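FOR IMMEDIATE RELEASE
10/10/24

Akstead Opens a Swap Shelf, and Everybody Is Welcome to It

Akstead, the shared workspace and meeting rooms on the upper floor of the Petridis building, is happy to announce that its swap shelf is now open to neighbors as well as members. If you have a soft toy that wants a new home, a bowl you never reach for, or a box of something you bought two of, please come up and see us!

The idea goes back to April, when we were clearing out our back cupboards and kept finding perfectly good things that we simply had no use for (there were a great many bowls, and more bags than any office needs). We couldn't bring ourselves to throw them out, so we put them on a wire shelving unit against the wall by the door and told our members to help themselves. They did, and then they started bringing things in, and before long we were looking forward to seeing what had turned up overnight.
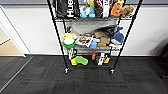
We have always believed that a good workplace feels a little like a good neighborhood, and people in a neighborhood lend and borrow and pass things along without making a fuss over it. Storgate, our friends downstairs who rent out storage space, have very kindly agreed to keep the overflow for us, up to 30 boxes at a time, so that the shelf itself can stay easy to look through.

The rules are short. Soft toys and bags go on the top shelf if there is room for them, and bowls, boxes and packages go lower down where people can reach in comfortably. Small things that would slip through the wire or roll away should go in a tray, and we keep a few trays on hand for exactly that. Please bring things clean and in working order, and keep food packages sealed and within their date. Anything that has sat for 7 weeks without a taker goes to Storgate, and from there to the next community sale.

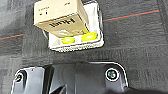
A white tray with a cardboard box and two yellow-green items, on the carpet at Akstead.

To help more people find us, we have also set up a listing on Clikerex, the local notice board site, where we post what has come in and what people are hoping to find. You don't need an account to read it, and you are never obliged to bring something in order to take something. Our hope is to see 100 households use the shelf before next April, and we would be delighted if yours were one of them.

The swap shelf is open whenever the front desk is, until 7 in the evening. Children are very welcome with a grown-up, and we do ask that they have first pick of the plush toys. A few questions have come up often enough that we are glad to answer them again.

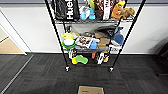

Can I drop off furniture or large appliances?
We only have room for things that fit on a shelf and that one person can carry up the stairs, but you can post bigger pieces on the Clikerex listing and arrange the handover yourself.

Do I have to be a member to take something home?
Anyone may take what they can use. Please just stop at the front desk and say hello on your way in.

About Akstead
Akstead offers desks, meeting rooms and a shared kitchen to small firms and people who work on their own. For more about the swap shelf, or to ask about dropping off a larger collection, please speak to the front desk or leave a message through the Akstead page on Clikerex.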